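Two weeks with the Lernevley counter kit, thread. We rented it for the snack counter at Clestow to see if it can put an order together on a tray without a person standing there.
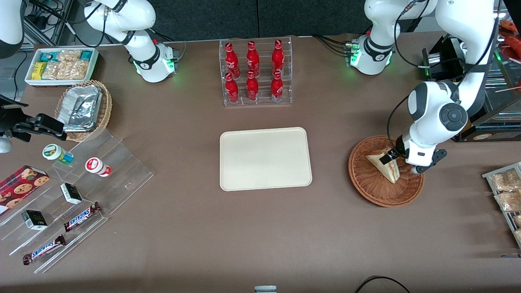 1/ What you get: two white arms with two-finger grippers, the controller, cables, and a login for the Sumine ordering page. You supply the table, the racks and the stock. Our arms came already calibrated to each other, which saved us a morning.

2/ Price. Rental is 4000 a month with a three-month minimum. Setup was included. Extra training for new items is billed separately, and that is the line to read before you sign.

3/ The item list. Our plan covers 31 products. Bottles, boxed cookies, candy bars, bagged snacks and sandwich wedges all count the same. A new flavor in the same size box counts as a new product. I asked twice.

4/ Layout matters more than I expected. Coke bottles go in a clear two-tier rack at the back, sandwiches in a wicker basket on one side, small stuff on a stepped stand on the other. The tray sits in the middle where both arms can get to it.

5/ Bottles are the easy part. They stand up, they're all the same shape, and the rack keeps them spaced. I stopped watching those after the first day.

6/ Sandwiches are slower. The gripper has to go down into the basket and take the wedge without squashing the bread. Default grip force was too high for ours. Theda Stöcker at Lernevley support walked me through lowering it over the phone and it took 20 minutes.

7/ Candy bars are the weak spot. On the stand they can end up at any angle, and if one slides against the riser the arm will try, back off and try again. It gives up after three tries and puts a message on the screen. Fine at 3 pm, not fine with a line.

8/ Speed. Our test order was one drink, one sandwich and one bar. Typical time from pressing the button to a finished tray was 72 seconds. A person does it faster. We knew that going in – the point for us is the late shift.

9/ Clear acrylic gave us trouble at first. The evening lights reflect off the shelves and it missed items it had found all afternoon. We turned one lamp away from the table and the misses mostly stopped. The manual mentions this on the second to last page.

10/ Restocking is still your job. Kanchan Kandpal does ours before the late shift. You pause the arms from the tablet, fill up, then run a shelf check. Don't skip the shelf check. It will go looking for things where they used to be.

11/ Compared with the Gautam kit we tried in February: Gautam was cheaper and had one arm, so everything had to be on one side. It also wanted its own racks. Lernevley works with racks we already owned.

12/ Things I'd change: a bigger pause button on the tablet, order history you can export, and longer cables. Ours run along the back of the table and there isn't much slack.

13/ We're keeping it for the rest of the three months. I'll post again after the candy bars have been moved to a flat tray. If you run one of these with bagged chips on a wire rack, tell me what spacing you use.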